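October 2020

Finished the Cunha book last night, all 713 pages of it. Zulmira Cunha spent 19 years on it and I believe her. It covers the river missions from the first chapel at Pramelau to the closing of the school at Skunum, and she quotes the letters at length, so you get the priests complaining about boots and flour in between the baptisms.

The part I keep going back to is chapter six. The mission claimed 2,000 converts in its second year. Cunha went through the parish registers and found 1,000 names, and a good many of those were the same people baptized twice under different spellings. She doesn't make a big thing of it. She prints both figures and moves on to the next bishop.
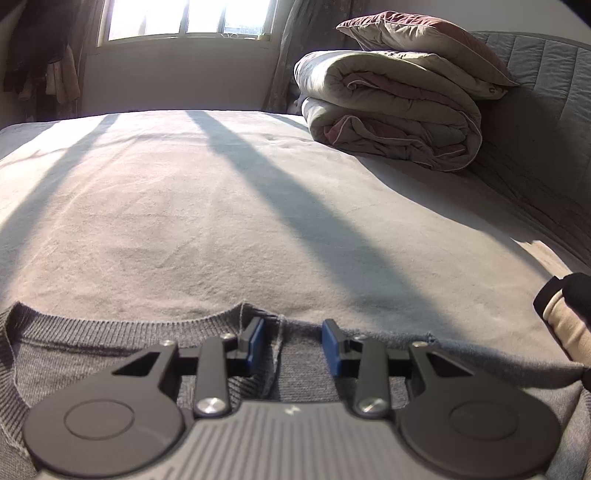
I don't agree with her about the fire. She blames the traders at Sitompul and her only source is a letter written long after by a man who wasn't there. The local account, which she puts in a footnote, says it started in the kitchen. I would have given that more room.

The maps are poor. Two rivers have no names on them and I had to use the old atlas for most of part three.

I first tried this book in April and quit at the chapter on land grants. It goes easier if you skip that and come back. Wrote up a page of notes for the reading group and marked the letters I want to read out. Ours is the Zokska edition, so the page numbers won't match the library copy. Need to tell them before we meet.

Started on the index of names after supper. Got as far as D.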